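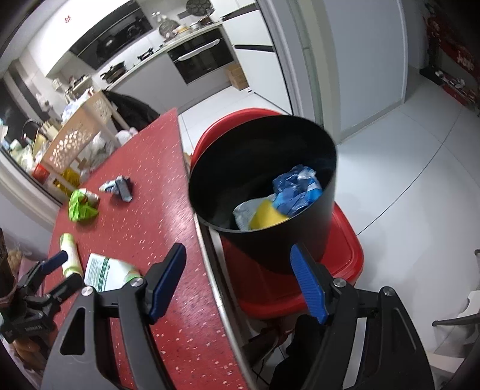

Fig. 3. Black bin standing in the red bin at the end of the speckled counter.

Category: Guest Manuals / Kitchen

3. KITCHEN WASTE AND COUNTER CLEARING

This section covers the two bins at the red speckled counter, the counter itself, and the cooking area along the back wall. It applies to the Mevard apartment only. The Steltora apartment has a different kitchen and its own manual.

Updated September 12, 2025. Manual no. 1659.

3.1 The two bins

The black bin is round and open at the top. It is for small kitchen trash, such as wrappers, food bags, and worn-out sponges. It has no lid, and none is missing.

The red bin is the outer bin. The black bin rests on it, with the red rim around it. Do not use the red bin for trash on its own. It catches drips and anything that falls between the two.

Keep both bins at the end of the counter, close to the metal edge strip. From there you can push light trash off the counter and into the opening by hand.

3.2 Setting up the bins

1. Stand the red bin on the floor at the end of the counter.
2. Check that it stands level. If it rocks, turn it a little until it is steady.
3. Wipe the inside of the red rim with a dry cloth.
4. Lower the black bin into place with both hands.
5. Press down lightly on opposite sides of the black bin. It should not tip.
6. If you want a liner, fold the top of the bag over the rim of the black bin. Liners are under the sink.

NOTE: A liner is optional. Without one, rinse the black bin each time you empty it.

CAUTION: Do not lift the two bins together by the black bin. The red bin is not fastened to it and will drop.

3.3 What goes in

Put in the black bin:

- candy, snack, and bread wrappers
- thin plastic bags that are torn or dirty
- used sponges and paper towels
- food scraps, wrapped or bagged

Do not put in the black bin:

- glass of any kind
- bottles with liquid left in them
- cooking oil, even in small amounts
- batteries, lighters, or matches
- cardboard

Glass and cardboard go to the shared containers in the yard on the Gaete side of the building. Flatten cardboard before you take it down. Small pieces can wait on the counter until you make a trip, but keep them away from the stove.

Used oil goes into an empty bottle with a screw cap. Let the oil cool in the pan first. Brestport takes oil at the transfer station, and the opening hours are posted inside the front door. Do not pour it into the sink.

3.4 Clearing the counter

The speckled counter is used for unpacking groceries as well as for preparing food, and packaging builds up on it quickly. Clear it at the end of each day and before you cook.

1. Stand up any bottle that is lying down, and tighten the cap.
2. Pick out everything that still has something in it. Set it at the far end, away from the bins.
3. Put bread and snacks back in their bag and close the top. Move the bag to a cabinet for the night.
4. Check crumpled bags before you throw them out. Small things get thrown away this way, most often bottle caps and receipts.
5. Put clean plastic bags in the drawer for reuse. Put the rest in the black bin.
6. Stand up packages that have tipped over. If one has leaked, wipe the base before you move it.
7. Sweep crumbs toward the curved edge and into your hand or the bin.
8. Wipe the counter with a damp cloth, then dry it.

NOTE: White flecks are part of the countertop pattern. Do not scrub them or use a blade on them. Run a fingertip over the spot if you are not sure. Dried food can be felt and the pattern cannot.

Run the cloth along the metal edge strip last. Crumbs collect where the strip meets the countertop. A soft, dry toothbrush gets them out. Do not pry at the strip with a knife.

CAUTION: No bleach and no scouring powder on the counter. Use dish soap and warm water, or the spray supplied.

Cleaning products are to be kept apart from food. If you have brought your own, store them under the sink with ours and leave the labels on.

3.5 The shelf unit

The wooden shelf unit with the cutout panel stands behind the counter. It holds the cooking oil and small containers. Guests may use what is there.

- Wipe the oil bottle before you put it back. Oil rings do not come out of the wood easily.
- Dust the cutouts with a dry brush. Do not spray the panel.
- Do not lean heavy trays against it.

Coats and jackets may hang on the chair backs, but keep sleeves off the floor near the bins. There are hooks by the front door as well.

3.6 Sink and windowsill

1. Run the faucet over the sink for a few seconds before rinsing the black bin.
2. Rinse the bin with warm water and a little dish soap.
3. Swirl, pour out slowly, and catch any solids in the strainer.
4. Turn the bin upside down on a towel until it is dry.

Move things off the sill before you open the window. Whatever is kept there should be put back afterward. Do not stand glasses on the sill overnight.

3.7 Stove and pans

The black gas stove is on the white counter, under the range hood. Full instructions for lighting it are in Section 4. For daily clearing:

1. Check that all burner knobs are off.
2. Let the pans cool completely.
3. Wash frying pans by hand with the soft side of a sponge. They may be stacked when dry. Place a paper towel between them.
4. Dry the grill pan right after washing. Pay attention to the grooves.
5. Wipe the white counter on both sides of the stove.
6. Switch on the hood for a few minutes if there is still a cooking smell.

CAUTION: Do not leave wrappers, plastic bags, or towels beside the stove. This includes the times when the stove is off.

The kitchen scale in the drawer weighs up to 3000 grams. It is not made for pans.

3.8 Emptying the bins

Empty the black bin every evening in warm weather and whenever trash reaches the rim. Do not press the trash down to make room.

1. Tie the liner, or tip the contents into a large bag over the sink.
2. Lift out the black bin with both hands.
3. Look into the red bin. Remove anything that has fallen in.
4. Wash the red bin once a week, or sooner if it smells. Use 500 ml of warm water with a spoonful of baking soda.
5. Dry both bins and put them back as described in 3.2.
6. Take the bag down to the gray container in the yard. Close the container.

In December the pickup schedule changes. Check the sheet on the inside of the front door.

3.9 Common problems

The black bin leans to one side.
Something is caught between the bins. Lift out the black bin, clear the rim, and set it back.

The black bin is stuck.
Hold down the red rim with one hand and turn the black bin slowly with the other. Do not pull hard.

There is a smell after emptying.
Wash the red bin. Old sponges are another cause, so replace the one at the sink.

The liner slides down.
The bag is too small. Use the larger size, or go without a liner.

A bin is cracked.
Stop using it and send us a message. Do not tape it.

Related sections
Section 2. Heating and hot water
Section 4. Lighting the gas stove
Section 5. Laundry and drying rack
Checkout list, Mevard apartment
Kitchen manual, Steltora apartment

Contact: use the message form or the house phone | © 2025 Gaete Apartments, Brestport | Back to top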